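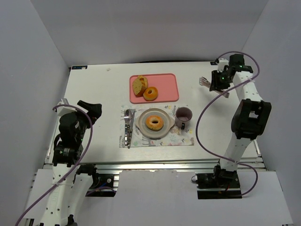 Setting a Place for Breakfast
By Kibet Laizer
May

Print this page | E-mail this page

Nafula Wanyama has been laying breakfast tables at Jelside, the guesthouse she runs with Leopoldo Olvera, long enough that she no longer thinks about the order. She had to stop and think when I asked her for it.

"Mat, plate, cutlery, mug," she said after a moment. "Then the tray goes behind the mat, and the food comes last. If you put the food out first you end up moving it."

We talked on a Wednesday, after the last guests had eaten. Wanyama gets up at 5 to start the coffee, and by the time I arrived she had been on her feet for most of the day's work. She sat down for the interview and got up twice to check on something in the oven.

A place at Jelside is simple. There is a cloth placemat with a pale flower print, a round gray plate in the middle of it, and a mug on the right in a dull purple that Olvera calls mauve and Wanyama calls gray. The fork and knife lie side by side on the left. The pink tray sits across the top of the mat and holds whatever doesn't fit on the plate.

I asked about the cutlery. Most of us were taught to put the knife on the right.

"So was I," Wanyama said. "I like the right side free for the mug. People reach for coffee before they reach for a knife. Nobody has complained to me about it, though Leopoldo moves them back when he does the tables."

The plates have a small tab on each side, like ears. She bought them from a shop called Uvatier when the guesthouse opened. The budget for the whole dining room was $2000, including chairs, and the plates took more of it than she had planned.

"I wanted something you could pick up with two hands without putting your thumbs in the food," she said. "I carry them by the tabs. Guests turn them so the tabs point left and right, and I leave them that way now."

The food is plain too. On most mornings there is a glazed doughnut on the plate, with another on the tray next to a piece of bread with a good crust. The bread and the doughnuts come from Athumani, a bakery a short drive away. Wanyama used to bake her own bread and gave it up in the second winter.

"It was good bread, but I was tired," she said. "Theirs is better on the crust. I tear it or I cut it, depending on how it feels. I don't like slices at breakfast - they dry out."

She keeps the bread and the doughnut together at the left end of the tray and leaves the other end open. That is where guests put things down: a butter knife, a phone, a jar they have brought with them. Earlier she had filled the whole tray with fruit and small pots of jam, and most of it came back to the kitchen.
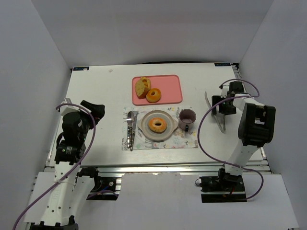
Nélida Cabral would rather see the fruit come back. The tray has room for a sliced pear or a few grapes, she said, and two doughnuts is a lot of sugar for anyone before nine o'clock. She has stayed at Jelside often and says so every time she checks out.

Wanyama laughed when I brought this up. "She eats both of them," she said. "I put fruit in a bowl by the coffee, and whoever wants it can get up and take it. I washed 105 of those little jam pots in one week. I'm not going back to that."

The placemats get the most attention. They are cloth, and she washes them cold, pulls them straight while they are damp and irons them on the back so the print doesn't fade. The flowers and leaves are small, in pink, green and blue, and she chose the print partly to go with the tray. A plain white set came before them and lasted one season.

"Coffee," she said. "You can't get it out of plain white. With a pattern you have a chance."

I asked whether she lays her own breakfast the same way. She said she eats standing up, with the bread in one hand, and that Olvera is the one who sits down. He uses the mat and the plate and puts his mug straight on the table, on the left, where she says it is always in the way.

The mugs are the next thing to go. Two have chipped since winter and Uvatier no longer carries the color. She has looked at a darker set from Cundach and hasn't ordered it. The handles are too thin, she said, and she would like to hold one first.

Contact us | Copyright Jelside | Back to top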